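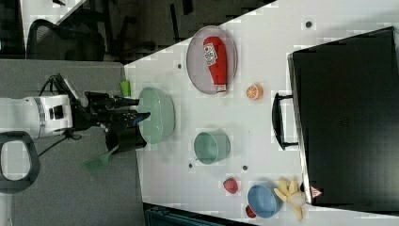
The soup is fine but it comes too late in the day, one of the regulars wrote on the back of a menu card in the fall, and we got the same remark in different words from several other people. Moving the meal earlier was the main change we made in this period, and most of this report is about what that involved.

Dredport Community Lunch
Second progress report, period ending Jan 31, 2026

Serving time

Lunch now starts at noon instead of one. The old time was set when the hall was shared with an exercise class, and it stayed that way after the class moved out. Older guests told us they had often eaten something at home by then, or had to leave before dessert to catch the bus up the hill. Since the change people arrive closer together, so the line is longer for the first few minutes and the room is quiet again well before cleanup. The bus is no longer a problem.

The earlier start means cooks need the kitchen earlier as well. The hall agreed to this without raising the rent, but we have to be out of the loading area by the time the after-school program gets its delivery. We missed that twice in the first weeks. It has gone better with the trash taken out before serving.

Attendance

There are 102 people on the guest list. This is everyone who has signed up, and not all of them come to every meal. Growth came mostly from the apartments near the ferry landing, where we put notices in the laundry rooms. The notices in the library did very little and we have stopped printing them.

We had hoped to have more families with small children by now. A few came during the school break and did not return once classes started. We will try again in May with a separate notice.

Food and suppliers

Cuevas continues to supply vegetables and bread. Quality has been good. Onions and carrots are cheaper than we planned for, and greens cost more, so we have served cabbage more often than the menu plan submitted with the application. Guests have not complained about the cabbage. They have complained about the lentil loaf, and it is off the menu.

Telter took over the dry goods order after our first supplier stopped delivering to this side of the river. Their minimum order is larger than we like. We have 3 months of rice in the storeroom and will skip the next rice order. Flour is stored in sealed bins on the upper shelf, as the health inspector asked.

Kitchen and equipment

The inspection was passed with two notes, one on the flour and one on the hand sink, which drained slowly. The plumber cleared the drain and the hall paid for it. We switched to Clorura for the work surfaces at the start of the period. It has less smell than the old cleaner, which matters in a kitchen with one small window, but it needs to sit longer before wiping, and the instructions are now taped inside the cabinet door.

The grant paid for a second stockpot and a set of serving dishes. The dishes are in use. The stockpot arrived with a bent lid and was sent back — the replacement has been promised but has not come. Until then we make soup in two batches, and the second is always a little thinner than the first.

Budget

Spending on food is slightly under plan and spending on transport is over. The transport line was based on picking up from a single supplier. We would like to move the unspent printing money into transport and ask for your approval to do so. The total would not change. Receipts are in the folder sent with this report, except for the stockpot refund, which the store has not issued yet.

Next period

We plan to keep the noon start and add a cold lunch for people to take home before long weekends. The hall floor will be refinished in May, and we will need another place to serve while that is done. The church on the corner has offered its basement, but there are steps at both doors and some of our guests could not get in. We are still looking, and will write to you once a place is settled.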